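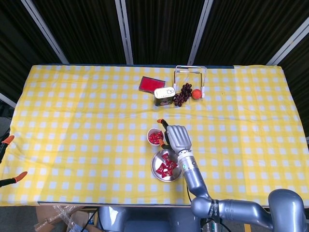
Grapes and a tin on a checked cloth, with black curtains behind.

Abena Abugri has been cleaning table linen for a living since she took over the Brodden works from its previous owner. The works handles cloths for hotels, village halls and hire firms, along with a smaller trade in household pieces that arrive by post. I spoke to her in the sorting room, where the morning's intake was being divided by fibre and then by colour.

I began with fruit stains, which account for much of the postal work. "Dark fruit is a pigment problem," she said. "Grape, blackcurrant, cherry, red wine, they all behave in much the same way. The colour shifts with acidity. Put an alkaline soap on it and it goes blue or grey, and people think they have made it worse. They have changed the colour and the stain is exactly where it was."

Her method for cotton is cold water from the reverse side, then a weak acid rinse, then an oxygen bleach at 40 degrees if the dye will take it. She does not use salt. "Salt takes up liquid while the spill is fresh. Once it has dried in, you are putting grit on a cloth."

Grease is dealt with separately and always first. Water-based treatment will not get through a film of fat, so a cloth with both kinds of mark goes to the solvent bench before anything else. The bench is run by Cyprian Michalski, who trained in dry cleaning and keeps a written record of each piece. He showed me the current page. Entries give the fibre, the weave, the weight in grams per square metre, the treatment and the result on a scale of his own, where 0 is no change and 4 is no visible mark under the inspection lamp.

"Meat fat is easy when it is new," he said. "Leave it a month in a drawer and it oxidises, it goes yellow, and then it is closer to a varnish. I will get some of it out. I tell the customer that before I start."

Ink is the category he likes least. Stamp inks, ballpoint and marker each need a different solvent, and customers seldom know which they have. He tests on the inside of a hem with a cotton bud and waits ten minutes. If the colour spreads without lifting, he stops.

I asked Abugri about checked cloths in particular. Gingham is yarn-dyed, meaning that the colour is in the thread before weaving, and I had assumed that this made it simple to treat. She agreed in part. "It is more stable than a print. The trouble is the white. You can bleach the white and take the pale colour down with it, and then one patch of the check no longer matches the rest. Pale yellow is the worst for that. On a navy check you have some room."

For these pieces the works treats the whole cloth, even where the mark is the size of a coin. It takes longer and costs more, and Abugri says she loses a few customers over it every year.

Shrinkage was the next subject. A plain cotton cloth that has never been washed may lose four or five per cent along the warp. The works measures every new piece on arrival, and a contract with Plevness, a hire firm, brought the matter to a head. In January a batch of 76 new cloths came in for a first wash and left too short for the trestles they had been bought for. "They had ordered to the finished size with no allowance," Abugri said. "We had the measurements from before and after, so there was no argument about it – but they still had 76 short cloths." The firm now orders longer and has them washed before hemming.

Creasing produces more complaints than staining does. The works irons cotton damp on a heated roller, and linen damper still. Folding is done to a pattern card, with the fold lines moved at each visit so that the fibres do not break in one place. Stanisława Ostrowski, who does most of the folding, was brief on the question of storage. "Roll it if you have a tube. If you fold it, no starch. Starch in a cupboard is food for silverfish."

Output at present is roughly 800 pieces a week in summer and half that in winter. Of the summer figure, 200 or so used to be household items; the number has fallen as wipe-clean cloths have become more common. Abugri does not object to them. She has one on her own kitchen table.

Before I left I asked what she would advise someone with one good cotton cloth and no wish to post it anywhere. She listed cold water at once, no rubbing, no tumble dryer until the mark has gone completely, and a wash label kept in a drawer if it has been cut off. "Heat fixes it," she said. "Most of what Cyprian cannot shift has been through a dryer first."

The works takes postal items all year, except for the last two weeks of August, when the boiler is serviced.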